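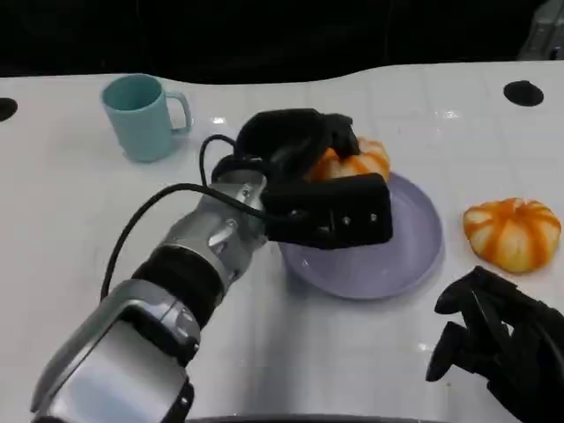

Clarkum asked whether the striped pumpkins from the August lot would still be firm enough to use by the new year, and wanted a weight on file for each.

26 December 2024. Two small orange-and-white pumpkins out today, one on the lilac plate, one directly on the white table. Plate tared first: 129 g. Lot total from the Dilisby sheet is 2,265 g for 6 fruit — not rechecked. Rinds pressed by thumb, no soft spots found.

To do: weigh singly, mark each base in pencil, store on the Heko shelf with gaps between. Repeat in January.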